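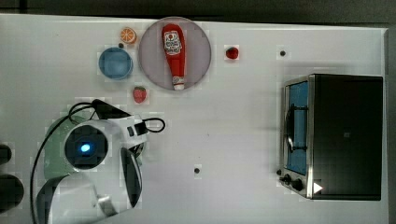

Tiltura kitchen layout, with the arm coming in from the near side of the table.

Tiltura Tabletop Kit: Kitchen Layout

I started drawing up Tiltura because I was fed up with practicing on wooden blocks. Blocks are fine for a first evening, but I wanted my arm to learn its way around things I'd find in a kitchen, so I built a layout for it at our shared workshop in Privham, and then people kept asking me for the plans! So now it's a kit.

You get the drawings, the cut list for the white top, the arm mount template and my item list (what I put on the table and where it goes to begin with). You bring the arm. The template suits most of the small white arms people at the workshop own, and if yours has an odd bolt pattern, send me a sketch and I'll redraw it for you.
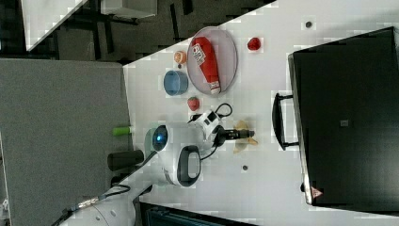 Leave yourself more slack in the cable than you think you need. On my first build I tied everything down tight and it looked lovely, right up until the wrist turned all the way over and pulled the plug out. Keegan Mahuika talked me into a loose loop at the wrist, and that's how it's drawn in the plans now. It looks scruffy and I've stopped caring.

The items are the fun part. Mix your shapes (squeeze bottle, cup, plate, something small like a strawberry) and let some of them lie across each other. A bottle lying on a plate is a much better exercise than a bottle by itself, and a good deal more annoying.
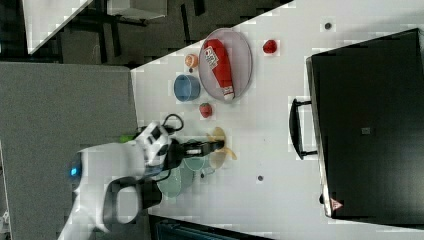
Fingers right over the banana, with the pale green plates underneath.

Soft fruit shapes were where I lost most of my time. Chinyere Lawal wrote the grip routine that comes with the kit, and it took her 17 tries to get one she'd put her name to. Start slow, come in from above, and don't touch the speed setting for the first week. I mean it!
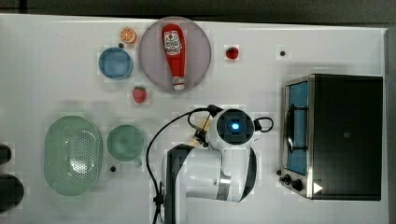
Colanders and mugs are both on the item list as extras. Mugs I'd add early, since you can try for the handle or the rim. Save the colander until you're feeling brave.

What's in the download:
11 drawing sheets
Cut list and mount template
Item list with starting positions
Chinyere's grip routine
My build notes (long, sorry)

Allow a weekend for the top and another evening for wiring. Questions go to me or to Jean Semple, who built the second one and is far more patient about wiring than I am. We're both in the workshop on Monday from 9 in the morning.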